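3.2 Loyalty and remembrance among older supporters

Interviews were held with 40 former members of the Cuvar supporters' group, most of whom had stopped travelling to away matches. Five spoke at length about friends who had died. As Guérin and Poulain argue, respect for a rival — even a feared one — often outlives the rivalry itself. Two respondents had attended the funeral of a man who followed the opposing club.

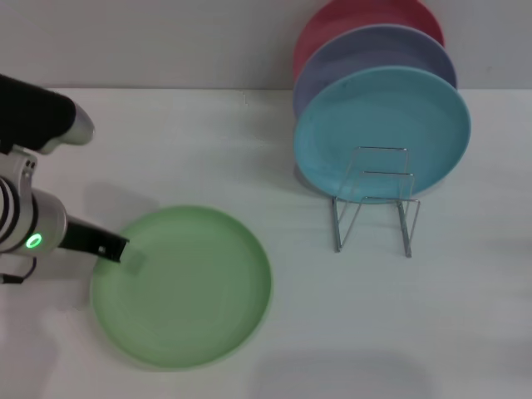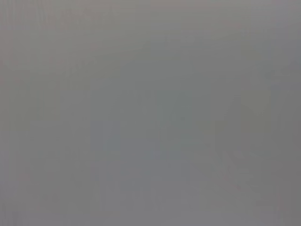
Figure 2. Robot arm above a white tabletop with a green plate (first image); grey indistinct view (second image).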